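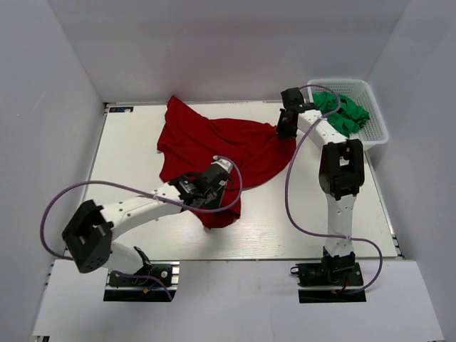

Marow 404 Folding Table with Walls
Sold by Nernbridge. Price £387, delivery extra.

We put off stocking this one for a long time. A table for folding clothes seemed a lot of money for something a bed does for free, and the maker's leaflet didn't help. It promised "calmer laundry days". We can't vouch for that. We can tell you what you get and where we think the leaflet goes too far.

What you get is a white rectangular top with a pale wall at the left, the back and the right. The near side is open. The walls stop socks and sleeves going over the back, and that is most of what they do. The leaflet says they "guide the garment into shape". They don't. A shirt thrown down in a heap stays in a heap until it is picked up by its corners and laid flat, same as on any other table.

The plain white top is more useful than we expected. Dark and bright clothes show up well against it, so you can find the hem and the corners of a red or navy top without much hunting. White sheets are another matter. Under a strong light the surface has a bit of shine, and a white pillowcase can be surprisingly hard to square up on it. If most of your washing is bed linen, Helmy do a grey top that we would look at first.

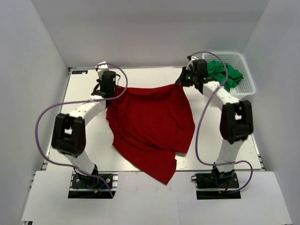 Large pieces need lifting from both sides and putting down again, and there is enough open table to do it. Dragging works less well. The fabric bunches up under your hands and you end up smoothing out creases you have just made. Tarek Ramadan, who tests the bigger furniture for us, spent a Saturday on jumpers, tea towels and one very tired dressing gown, and his note reads: "Good table. Not faster than my kitchen one until I stopped piling things in the middle."

The back corners are good for a basket. A small plastic one sits there without getting in the way, though a full-size laundry basket takes up too much of the top and is better left on the floor. No basket is supplied, whatever the drawing on the carton suggests.

Details
Model: Marow 404
Colour: white top, pale walls
Wall height: 400 mm
Largest load on the top: 20 kg, spread out
Assembly: two people, basic tools
Basket: not included
Returns: 20 days, in the original carton

Cleaning
Wipe with a damp cloth and dry it straight away. Emance sell a spray for it. We tried the spray on one half and washing-up liquid on the other and couldn't tell the halves apart.

Who should leave it alone
Anyone short of floor space. The walls do not fold down, and the table can't be put away behind a door between washes. Ironing on it is also out, as the maker does not rate the surface for heat.

Questions before ordering go to Abdelilah Belkadi on the furniture desk. The next delivery is due in January.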